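The Laundry Can Wait, and So Can the Robot
By Felista Lema
19/03/2026

Every spring my brother-in-law tells me to stop folding towels, as a machine will be doing it by Christmas. He doesn't say which Christmas. I have been folding towels through a good many of them now, and the pile on the dryer is the same height it always was.

I bring this up after spending two afternoons reading the brochures that companies like Pleltel and Fokovetti hand out to people who run small warehouses and packing rooms. I used to run one. We put shampoo, soap and dish liquid into boxes for Pathirana, 34 of us on a good day, and I know what the job asks of a pair of hands. The brochures don't seem to know. They talk about "general-purpose labor" and show a kitchen with nothing on the counters.

My own counters have things on them. So did every bench in that packing room. A new hire named Cosmin Ardeleanu once asked me how long it would take him to get good at bottles, and I told him 10 minutes, which was about right. He learned to feel when a cap wasn't seated. He learned to grab the next one while he was still setting down the last, and he did it while arguing about soccer.

Ask a sales rep how long the robot takes and you get a different kind of answer. Stellan Nyberg, who sells for Ledance and is a perfectly pleasant man, told me the hardware was "basically there." I asked him where. He said the remaining problem was software. A few years back the remaining problem was hardware, and before that it was cost. I would like to see one year in which nothing was remaining.

To be fair to him, the hands have gotten better. They have fingers now, with joints in sensible places, where I remember clamps and suction cups. I don't doubt that one of them can hold a bottle. But holding is the easy part of my old job, and the part I'd pay the least for. Look at how much equipment goes into getting a single bottle off the table, and then look at the far corner, where a person has simply reached over and put a hand on another one.
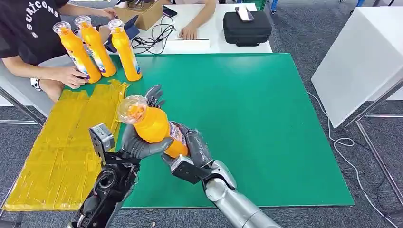 Two robot hands on one orange bottle, with three more standing at the back of the mat.

Bianca Mocanu, who took over my packing room, says I am being unfair and that every machine looks clumsy early on. The first dishwashers were probably a nuisance too. I'll grant her that. But a dishwasher never tried to wash dishes the way I do. It's a box that sprays water, and somebody still has to load it. The humanoid people have picked the harder road and are asking the rest of us to put down deposits along the way.

So my test is a dull one. Give the robot a full shift of mixed boxes, with a torn label here and a sticky cap there, and no engineer in the building. Let it run into lunch. If the boxes are packed at the end of the day, and packed right, I'll write another column and say so, and my brother-in-law can read it aloud at dinner.

Until then I'd tell anyone with a small shop to keep the money and spend it on better benches and a raise for whoever is quickest with the tape gun.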